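Dustpan geometry, revisited

Dec 3, 2023

The old Pledholm pan went in the bin in October. Its lip had warped, and a line of grit stayed behind on every pass. The replacement is beige plastic with a long handle, a wide shallow scoop and curved side walls. Prints off the bench go in it too — they sweep up like anything else.
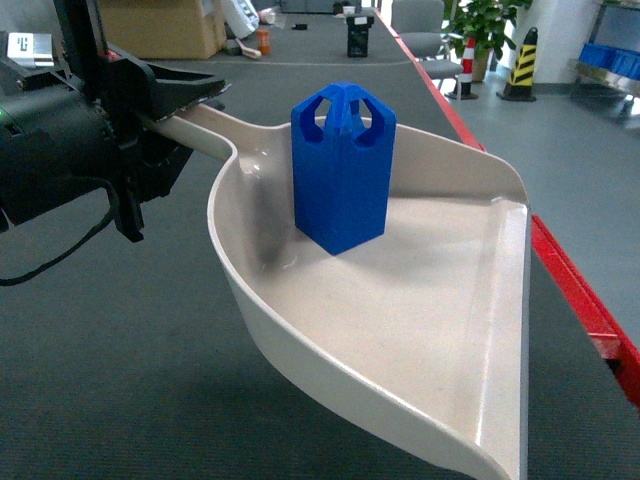

Vieira wrote in to say that lip stiffness matters less than the angle you hold it at, and that a damp edge beats both.

I keep the angle low on carpet and pull the brush in short strokes. Damp edges I have not tried.

Recent posts
Clodlow brush heads, 6 months on
Shelf spacing for a 94 cm alcove
Stallgate hooks: 3 failures

This site uses cookies. Contact | Copyright | Back to top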